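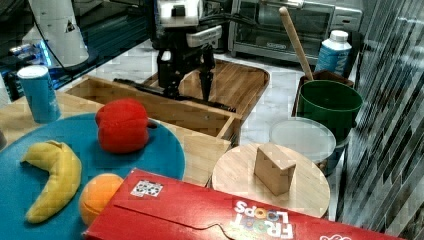

*Floltstead, April*

# Oil finishes on wooden serving ware: speaker notes

Speaker: Zarmeena Swati, Cinis

**Slide 1. Scope**

Trays, boards, shallow bowls. Indoor use, hand washed. No cutting surfaces for raw meat; refer those questions to the afternoon session. No lacquers or varnishes either, apart from one comparison on slide 6.

State early that "food safe" on a label refers to the cured film. Cure time is on the data sheet and often missing from the can.

**Slide 2. Drying and non-drying oils**

- Drying: linseed, tung, some walnut. These react with oxygen and harden in the wood.
- Non-drying: mineral oil. Stays liquid, washes out slowly, has to be reapplied.
- Olive and sunflower oil: do not recommend. Both can turn rancid or stay sticky.

Walnut oil needs a spoken note on nut allergy. Heat-treated walnut oil sold for finishing is a different product from salad oil, but we do not claim it is free of allergens.

**Slide 3. Moisture before finishing**

Our stock arrives at 11 percent and is held in the shop until the reading stops changing. Take readings on the base and on each wall. A raised edge glued to a flat base has grain running in a different direction, and the joint moves with the seasons whatever is put on top. Oil slows the exchange of moisture. It does not stop it.

Pass the split Sollano sample here. Ask for it back before slide 4; it went missing last time.

**Slide 4. Surface preparation**

Sand to 180, wet the surface, let it dry, sand again at 220. Stop there for most work. We tested up to 400 grit and found the oil took less evenly at the inside corners, probably from fine dust packed into the grain. Vacuum, then wipe with a dry cloth.

Inside corners take more time than the rest of the tray. A card scraper with one rounded end reaches them. If asked: no, we have not found a machine pad that does.

**Slide 5. Application**

1. Flood the surface and wait 15 minutes.
2. Add oil to dry patches.
3. Wipe everything off.
4. Leave a day with air on both faces.
5. Repeat twice with thinner coats.

Finish the underside with the same number of coats as the top. Most of the cupped trays returned to us had one coat below and three above.

Safety, read this out in full: rags soaked in drying oil can heat up and catch fire. Lay them flat outdoors to dry, or put them under water in a lidded metal can.

**Slide 6. Wear test**

Around 175 wash cycles per tray, mild soap, lukewarm water, towel dried. Batch 1262 was pulled early when the rinse water was found to be too hot. Leave it off the chart and say so.

Tung oil kept its water resistance longest. Mineral oil needed a new coat most often. The Naqvi varnish did better than both until it chipped, and a chipped film has to be sanded back before repair.

The vertical axis is hours to first visible water mark. The label is wrong on the printed handout.

**Slide 7. Care card**

Wash, dry at once, stand on edge. Re-oil when water no longer beads. Do not soak. Do not put in the dishwasher.

Questions, then sample boards at the side table. Gloves are in the gray crate.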